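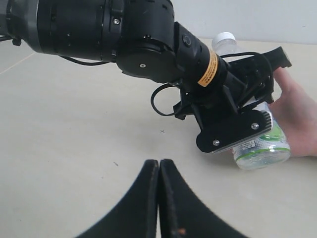 3. Surfaces, Light and the Comfort of Readers

3.1 Where the question came from

When we began talking with readers at the Osesbridge and Robles branch libraries, we had no particular interest in tables. Our first interviews dealt with noise, opening hours and the length of visits, and it was only when we went back through the transcripts that we noticed how often people had wandered off the topic to tell us about the furniture. They liked a table by the window but not in the afternoon. They liked the old dark tables at Robles, or could not stand them. One retired teacher spoke for most of her interview about the trouble she had finding the corner of a sheet of paper on a white desk, and we are grateful that the interviewer let her go on.

Ikeda had already suggested, in her earlier study of the Mevari reading rooms, that long-stay readers choose a seat by brightness first and by quiet second. Her sample was small and she says so plainly, but the idea stayed with us, and in September 2019 we added a set of questions on surfaces to the visit diaries. By the time the diaries closed we had 3223 entries from 128 readers, and 648 of those entries said something, however brief, about the table or desk.

3.2 Pale tables and pale walls

The entries fall into loose groups, and we would ask the reader not to hold us too tightly to the borders between them. The largest group concerns glare. Pale surfaces were welcomed on dull mornings, when they seemed to lend a little light to the page, and complained of on bright ones. A second group concerns what we have come to call edge finding, meaning the ease with which a person can tell, without stopping to look hard, where the paper ends and the table begins. Readers over sixty raised this far more often than students did.

A third and smaller group surprised us. These readers were bothered by the lack of any strong change of tone between the table and the wall behind it (Figure 4). Several called such a spot restful. Others found that their eyes drifted when they looked up from the page — "nothing to land on," as one diary put it — and they moved to a seat facing the shelves. We had expected the wall to matter very little, and we did not ask about it directly, so these remarks came to us entirely unprompted and should be read with that in mind.

Figure 4. Pale cream tabletop meeting a light gray-white wall, with a thin, slightly darker line between the two. 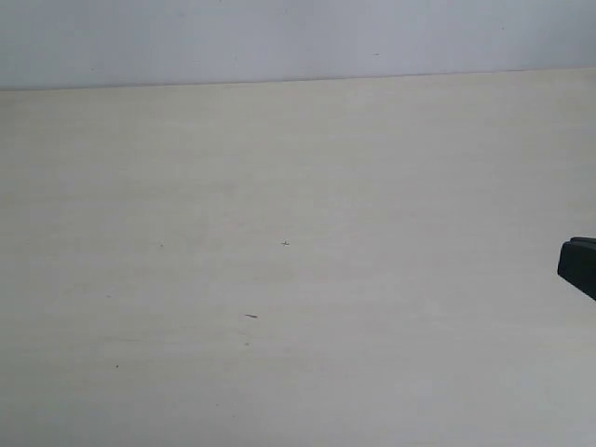 3.3 What readers did about it

People are resourceful when they want to finish a chapter. Of the readers who mentioned glare, 53 described some small remedy of their own, and we enjoyed reading these more than anything else in the diaries. A dark folder under the page was the favorite. Some turned their chairs, some laid a scarf or a sweater flat on the table, and one man at Osesbridge brought a green place mat from home and carried it in his bag through October.

Staff at both branches had seen most of these habits without giving them much thought. We take up their side of the matter in Section 4, along with the desk mats supplied by Nustura for the second round of diaries.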